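The Year I Let the Walls Go Brown

By Oskari Manninen
March 16, 2019

I grew up in a white house. White walls, white ceilings, white doors my mother wiped down every Saturday with a rag and something that smelled like lemons. So when I bought my own place in Lonstead, a narrow little row house with a furnace that groans like an old dog, I painted the whole thing white without giving it a second's thought.

I lasted four winters. If you've never been to Lonstead in February, picture a wet sock. The light comes in gray, hits a white wall and stays gray, and by three in the afternoon my living room looked like a dentist's waiting area. I bought lamps. I bought more lamps! My sister told me I was running a lighthouse.

Then I went to stay with friends up in Kavero, and their hallway was the color of strong tea with a splash of milk in it. I kept finding excuses to walk through it. It felt like being inside a good coat. I came home, pulled the couch into the middle of the room and started taping up paint chips, and I'm afraid that's when I became unbearable at parties.

Brown is a touchy subject for anyone who remembers the seventies. My aunt had a brown kitchen with a brown fridge and (I swear) a brown telephone, and she still talks about the day she got rid of it all. But the browns I fell for had a lot of green in them. Khaki, olive, moss, the stuff at the bottom of a pond. They shift all day long. In the morning mine looks nearly gold, and at night with one lamp on it goes dark and soft and you want to pour yourself something.

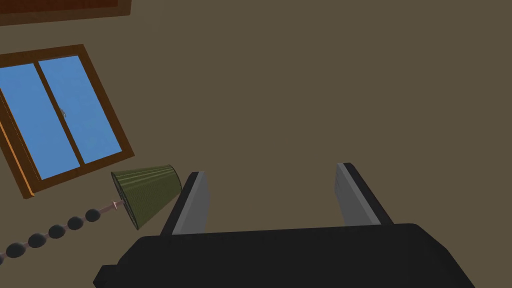 Olive-brown with reddish-brown wood, shown in a computer rendering.

The wood question took me longer than the paint. I had always figured you needed white trim to keep a dark room from swallowing you up, and I'd already bought the can. The woman at the paint counter talked me out of it. Leave the wood alone for a month, she said, and see if you still hate it. I stripped one door frame down that weekend, got the red back out of it with a bit of oil, and returned the can on Monday.

A few things I'd pass along. Paint a big patch, bigger than you think, at least the size of a bath towel, and live with it through some bad weather. Go flat on the finish if your plaster is as lumpy as mine. And do the ceiling too – I chickened out the first time and ended up with a bright lid on a dark box, so I had to drag the ladder out all over again in April.

My mother came to visit after the last coat dried. She stood in the doorway with her coat still on and said it was very dark, and then she sat down on the couch and slept for two hours. I've got the upstairs bedroom left to do, and I'm leaning toward something with more green in it.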